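Shared Workshop Checklist - Two-Arm Table Build
Dornton bay, June check, done Saturday
Checked by: Hazel Boateng, with Trevor Hulme reading the sheet out
Build owner: Dean Dunmore

Hello all, and thank you for clearing the evening so we could go through this properly. Comments are longer than the form allows, as usual, so I have typed them up.

1. Arm bases and clamps - PASS
Both arms stayed put when I leaned on them with the power off. Trevor had a go too and he leans harder than I do.

2. Emergency stop - PASS
Pressed 2 times, once with the arms parked and once in slow motion. Both arms held where they were. Please keep the button on the operator's side and don't let it wander off under somebody's jacket.

3. Table surface - PASS WITH COMMENT
The two tabletops are level where they meet, and I ran a ruler over the seam to be sure. Dean, do check the join again whenever anyone has shifted the table, as a lip there would catch a fingertip on a low pass.

4. Gripper to gripper handling - PASS
We ran the Whitlock routine 20 times at the slow setting. It is a lovely thing to watch, I have to say, and I may have asked for a couple more than the sheet calls for.
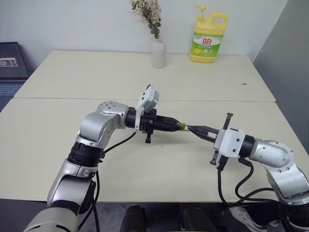
Item 4: both grippers on the small cylinder, over the cream tabletop.

The fingers come very close to one another at this point, so slow speed stays the rule until Eleri Beddoe has looked over the closing force. Hands off the table while the arms are live, even to rescue a part.

5. Cables - ACTION
There are loops hanging below the right arm and one off the left gripper mount. Nothing pulled tight during the runs, but I'd be happier with them tied back along the arms, leaving enough slack for a full wrist turn. Keith Parsons has Lakard ties in drawer 601, help yourselves.

6. Loose items in reach - ACTION
One tiny screw-like bit on the rear panel, plus the vase of dried flowers and the dish soap by the wall. I'm fond of the flowers, but could they and the soap live on the shelf during runs? Small hardware goes in a tray, please.

7. Floor and walkway - ACTION
A couple of dark objects were down by the front of the table. Move them well back before the next session - it's a spot where people stand.

8. Power supply and fuse - PASS
Wolum unit, tag 860, label readable and vents clear.

Actions 5 to 7 are with Dean. Trevor will sign the sheet once they're done, and the slow-speed card stays on the controller until then.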